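Open day at Bristura, the gallery

So I finally got myself to the Bristura open day on 27th February, after missing the November one with a stinking cold. I'd signed up for the afternoon tour and ended up staying until they started stacking the chairs. Bristura share the building with Zitel, who do the software side, and both lots had their doors open (plus free coffee, which I made very good use of).

I should say I know next to nothing about robots. I went because my bus goes past the place every day and I've always been nosy about it. My ticket was number 1606, which had me worried about the queue, but there were 33 of us on the tour and they split us into two groups. Mine began upstairs in the Zitel room, where all the practice runs are done in simulation. You sit down in front of a big screen and the view is from just behind the robot's hand, so you feel as if you're the one doing the grabbing. 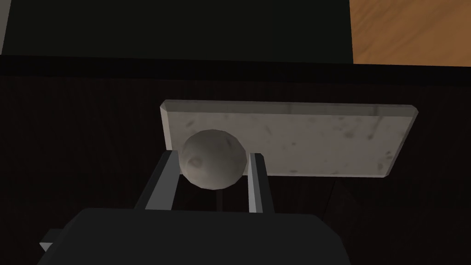

Simulation still: Zitel / Bristura open day

The stone ball, held between the two fingers, with the marble slab just beyond it. I loved this one! It's all computer-made, and if you look closely at the ball you can see it's built out of little flat faces, but I was still completely taken with the speckles on it and the flecks in the marble. I'd have that slab in my kitchen tomorrow.

I asked far too many questions at this point. The one I remember best was whether a ball is harder to pick up than a box, and the answer was yes, usually, as there's so little of it for flat fingers to press against. They call the ball task Mesari, and no, I didn't find out why. Somebody behind me wanted to know if it could peel an egg. Not yet, apparently.

We had a go at steering the hand ourselves after that, 2 minutes each with a controller. I was dreadful. My ball went off the table twice and I got a very kind round of applause from my group. A girl of perhaps nine went after me and made it look like nothing at all.

Downstairs was the Honkanen workshop talk, which I only caught the end of (coffee again, sorry). I did pick up their leaflet, and they're running a beginners' evening later in the year that I'm rather tempted by. If anyone else from the tour got better notes on the talk than I did, leave me a comment, I'd love to read them.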